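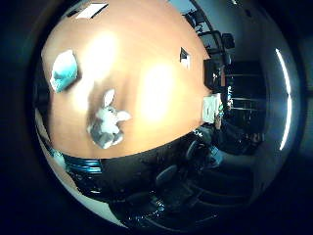 When can unclaimed soft toys be collected from the Workix building?
Weekdays between 8:30 am and 5 pm, from the lost property table on the second floor, until the last day of August.

Workix has changed the way it handles small items left in its shared offices. Under the procedure that took effect on 16 August 2018, toys, cloths, cards and other small objects are laid out on a table in the open-plan area instead of being held in a locked cupboard at reception.

Building manager Lorne Doucette said 1409 items had been logged since the register was opened in 2009. About 200 of them were soft toys, most handed in after family days and school holiday programs. The return rate for soft toys is lower than for keys or phones, as few carry a name or a contact number.

Each item is now entered in the register with the date, the floor and a short description. Paper tags are not attached to plush or knitted items, as pins and adhesive can damage the pile. Owners are asked to describe the toy by colour and approximate size before it is released.

Items unclaimed at the end of the month are sorted by Kgomotso Matlala of Odow, the firm contracted to clean the building. Washable toys in sound condition are laundered at 30 degrees and passed on to a local playgroup. Those with open seams or detached eyes are discarded.

Tenants can lodge an enquiry at reception or on extension 3514. Items of value, including wallets and electronic devices, remain in the reception safe and are released on presentation of photo identification.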